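Minutes, Plandard kit review, Wednesday, 2:00 p.m.
Item 1. Two-arm packing kit, offered by Priltetti
Task: coiled cable into open cardboard box, green cloth work surface. 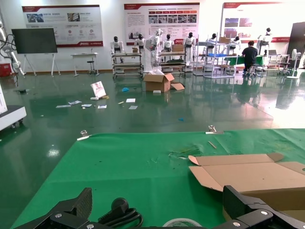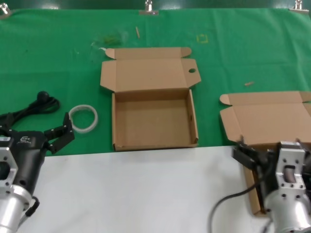
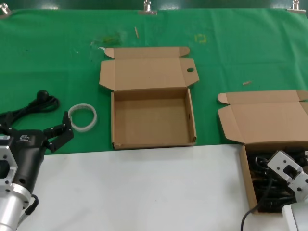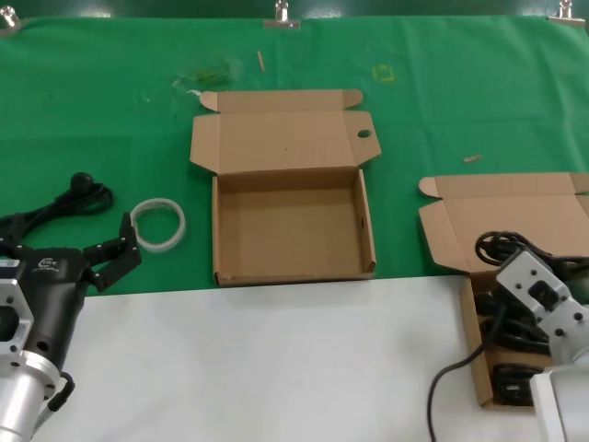

Item 2. Offer
Quote covers both arms, grippers, wrist cameras and 40 hours of setup. Spare fingers are extra. Govindasamy quote still open.
Item 3. Points raised
Trailing cable ends to be added to the test sheet. Target is 81 boxes per shift.
Item 4. Actions
Dorkirdale site to request a 20-day trial. Price to be held until May.
Closed 2:40 p.m.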